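Egg on toast: tips from the Movthorpe open day

We went to the Jendholm open day at Movthorpe to see the Stevix two-armed setup lay out breakfast, and came home with some notes that suit any kitchen.

Give each food its own plate. Toast and eggs are easier to pick up when they start apart.
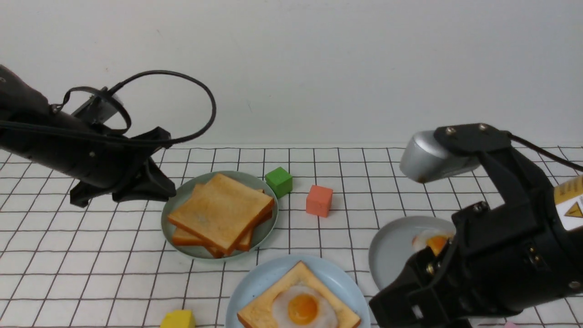

Egg on toast, on the blue plate.

Keep toast in a low stack. Up to 8 slices will stand, but 2 or three are easier to lift from. Turn one slice at an angle and you get corners to grip — handy with tongs too.

Use a plate with a low rim for fried eggs, and a wide one if you are doing more than one. A checked cloth helps you put plates back in the same spot. Ours is from Uibo and washes well at 50 degrees.
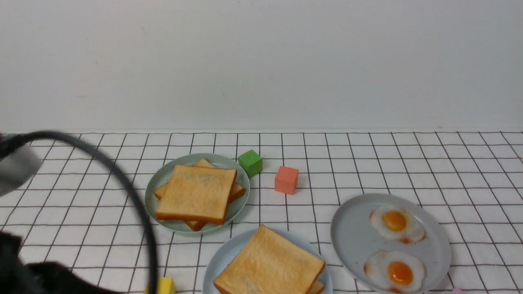
Can I make the toast ahead of the eggs?
A few minutes ahead is fine. Stand the slices upright in a rack so they stay crisp, and stack them when the eggs are ready.

The next open day is in August.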